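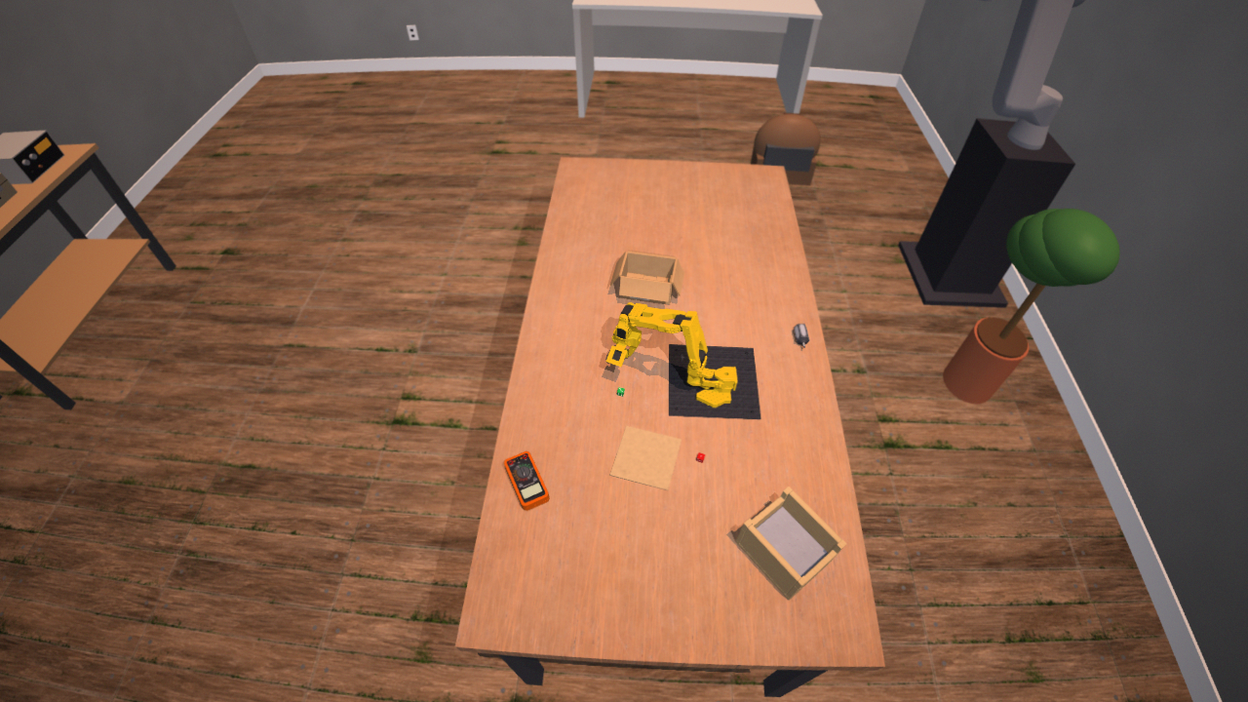
Looking after DVD box sets and the shelf they live on

Repeats of old drama series send plenty of people back to their own discs, often after years of not touching them. Most will still play. The tips below cover cleaning, storing and keeping track of a TV collection at home.

Cleaning a disc

Hold it by the outer edge and the centre hole. Blow off loose dust first, then wipe with a soft, lint-free cloth in straight lines from the middle outwards. Don't go round in circles, as a scratch that follows the track is harder for the player to read past. For fingerprints, dampen the cloth with plain water and a drop of washing-up liquid, wipe again with clean water and let the disc dry fully before it goes back in its case. Kitchen paper, tea towels and furniture polish all leave marks or smears.

If an episode freezes

Try the disc in another player before you blame it. If it sticks in both, clean it again and look at the label side under a lamp. Pinholes of light coming through mean the reflective layer has gone, and no amount of wiping will bring it back. If only one player struggles, the lens probably needs attention.

Cases and broken hubs

The little teeth that grip the disc snap easily in multi-series sets. A loose disc will rub every time the case is moved, so put it in a paper or soft plastic sleeve and tuck it inside the box. Press the hub down as you lift the disc out — never bend the disc up by one side.

Replacement cases come in several spine widths. Measure the old one across before ordering, and slide the printed cover out slowly, as old paper sticks to the plastic.

Storing

Stand cases upright like books, away from radiators and direct sun. Lofts and garages get too hot in summer and too damp in winter. Leave a gap of 30 mm behind the row if the shelf is on an outside wall, and pull everything out once a year to dust. February is a good time, when there is little to do outdoors.

Card outer boxes scuff along the bottom edge. A strip of felt on the shelf helps.

Keeping a list

A plain spreadsheet will do: title, series number, number of discs, shelf. Add a column for anything lent out, with the borrower's name and the date. Print a copy and keep it in the first case on the top shelf.

Themis Vasilakis
Updated 2/1/24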